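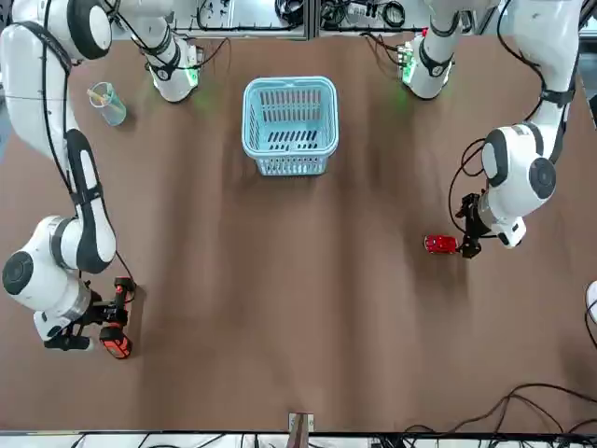 Mixed items on the sorting table: basket, straws, toy car, power tool.

The household sorting service at Clovstead handles the contents of cupboards, sheds and spare rooms that have been boxed up without much of a system. Its operations lead, who has run the sorting room at the Trurkby site for 5 years, agreed to go through the method with us one afternoon in January. The organisation asked that staff be left unnamed.

The first question was how a box is broken down. "One box, one table, cleared before the next," she said. "If two boxes are open on the same surface you lose the link between the item and the inventory line, and you don't get it back." A box is logged by number, emptied, and its contents are laid out with gaps between them. The inventory software, Penora, accepts up to 118 categories. The room uses far fewer.

"We started with the full list and it was slow. People stood there deciding whether a cup was drinkware or picnic. Now there are four streams: kitchen, play, tools, containers. Anything else goes on the side shelf and gets looked at before we close."

Containers have a stream of their own for a practical reason. A plastic basket can be an item to be returned or it can be used to carry other items, and early on the two were mixed up. "We sent a customer's basket out full of somebody else's pegs. After that, every basket is logged before anything goes into it."

Small loose goods are kept in whatever holds them. Straws stay in their cup and are entered as one line. "If it arrives as a set, it stays a set. I'm not paying for an hour of counting straws."

Power tools take the longest. The procedure, adapted from one written by the storage contractor Wunderlich, calls for the battery to be taken off where the model allows it, the switch checked, and the tool wrapped separately. Toys must never share a tray with tools, however small the toy. "A toy car weighs nothing. A drill dropped on it is the end of the car."

We asked about throughput. The room closed 419 boxes in its last full quarter, against 196 in the same quarter a year earlier. She puts most of the increase down to table layout -- heavy items to one side, light items to the other -- and to a rule that labels are printed before the box is opened.

The unresolved problem is the side shelf. It fills by three o'clock on most days, largely with chargers and keys. "Keys are the worst. You can't throw them out and you can't say what they open." A fifth stream has been proposed for them. She has not yet agreed to it, as it would mean moving the label printer.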